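Clubs > Plaltby Card & Paper Collectors > General Chat > Storage

Print this thread | E-mail this thread

Snap binders or boxes for loyalty cards?
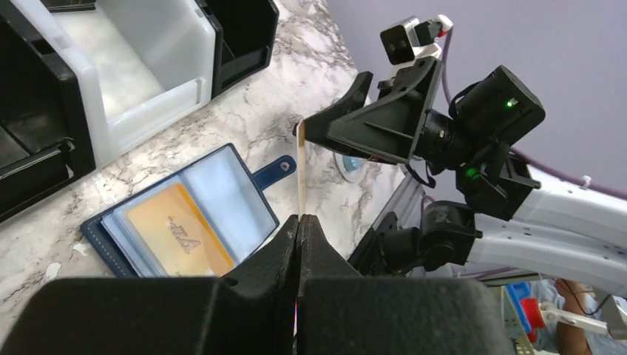

Plaltby Card & Paper Collectors – Storage and Care Group

talska_tom
11/12/2023
So I've finally hit the point where the shoebox won't close. I collect old membership and store cards (library, video rental, gas station, whatever turns up) and I've been putting the nicer ones in one of those little navy holders with the clear sleeves and the snap. I love it! It fits in a coat pocket and I can flip through it at swap meets. But my wife's cousin swears the sleeves will wreck the cards and says everything ought to be in boxes. What do you all do?

Bit-na Baek
Boxes. Sorry! I had a whole run of Ferberg bus passes from 2000 in soft sleeves and when I went to pull them out the ink had stuck to the plastic. Lost the printing on 3 of them. I still get mad thinking about it.

daly_dimes
Were those vinyl sleeves though? The old vinyl ones get sticky, everybody knows that. Mine are polypropylene and I've never had a card stick. I think blaming sleeves in general is kind of silly.

Bit-na Baek
They came with the binder and it didn't say. That's my whole problem with the cheap ones, they never say. If you can smell it when you open it, I'd get your cards out tonight.

Chi-keung Yang
I'm in the middle on this. Paper cards go in a box with plain acid-free dividers, plastic ones go in a holder – they're tougher than people think. What I worry about with the snap kind is overstuffing. You put two cards in a sleeve, then you force the tab shut, and now you've got a bend right across the middle. One card per sleeve and don't lean on it.

talska_tom
Uh oh, I definitely have doubles in some of mine. Going to fix that this weekend. And I just sniffed it like a weirdo and it smells like nothing, so maybe I'm okay?

daly_dimes
You're okay. Keep it off the car dashboard and enjoy your cards. I carried 19 of mine around the Daly fair all day in November and they look the same as ever.

Bit-na Baek
One day at a fair isn't ten years in a closet! But fine, use it for swap meets and box them at home. Does anybody have a spare Ferberg pass, the green one with the round corners? I'll trade two Talska library cards for it.

Chi-keung Yang
I might have the green one. Let me look and I'll message you.

Contact the club | Copyright Plaltby Card & Paper Collectors | Back to top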